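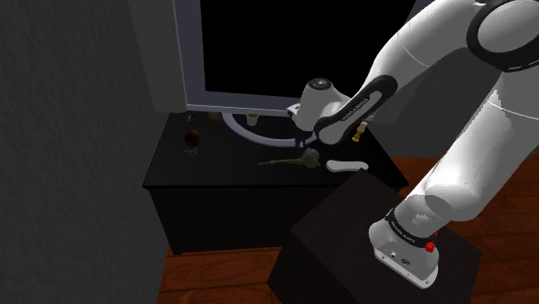 4.2 Installing the Drisevia Stream Logger

The logger records water level and temperature at fixed monitoring points in native wetland and stream margins. Complete the bench check in Section 4.1 first.

1. Select a straight reach with no active bank erosion. Keep at least 21 m from any mapped nesting area.

2. Drive the Plustine stake into the bed until the lower collar is level with the substrate.

3. Slide the logger onto the stake with the sensor port facing downstream. Tighten both clamps by hand.

CAUTION: Do not use a wrench on the clamps. The housing can crack.

4. Connect the Ivanov cable and turn the locking ring until it clicks.

5. Hold the SET button for 3 seconds. Enter the site code. Sites in the Sturnness block use codes starting with 3102.

6. Set the logging interval. The default is 34 minutes.

7. Check that the status light blinks green, then close the cap.

NOTE: If the light blinks amber, the battery is below 33 percent. Replace it before leaving the site.

NOTE: Clean boots, stakes and cables before moving to another catchment. See Section 6 for approved cleaning products.

Inspect the seals each February. Download procedures are in Section 4.3.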